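Section 5 covers the first supervised run of the Vilulero household package in a kitchen. Complete the base calibration in Section 4 before starting. The person running the steps below is called the operator.

1. Power on the robot and wait for the Jatoi controller to report READY.
2. Load the kitchen profile from the Cledik tablet.
3. Set arm speed to 200 mm/s. Do not raise it during the first run.
4. Bring the robot to the counter so that the sink and the dish rack are in the head camera view.
5. Raise the right hand above counter height with the fingers open.

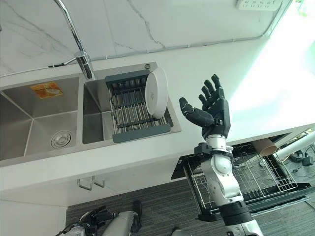
### 5.2 Reach check: sink and rack

1. Place one plate upright in the rack. Leave the other basin empty.
2. Select **Reach > Right hand > Rack**.
3. Confirm that the thumb can approach the end rail without the forearm touching the counter edge.
4. Save the position. The tablet stores up to 7 positions per profile.

**CAUTION:** Close drawers under the counter before moving the base. The reach planner does not track objects below counter height.

**Note:** Error 1717 means the wrist has reached its rotation limit. Lower the arm, back the base away from the counter, and repeat step 2.

### 5.3 Grip check: cylindrical objects

1. Turn the robot to face open floor.
2. Select **Grip > Left hand > Cylinder**.
3. Hold the object by one end and present it to the open hand. Keep your fingers clear of the palm.
4. Let go when the tablet shows HOLD.
5. Wait 5 seconds, then check that the fingers remain curled around the object.

**CAUTION:** Route cables away from the feet before any walking command.
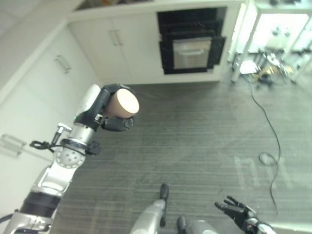 Lorna Forsyth writes that on carpet she repeats the grip check after a short walk, and that the Ikonley finger pads needed a second tightening before her robot passed both times. Pad tightening is covered in Section 8.

6. To end the check, support the object from below and select **Release**.
7. Return both arms to REST before switching off the controller.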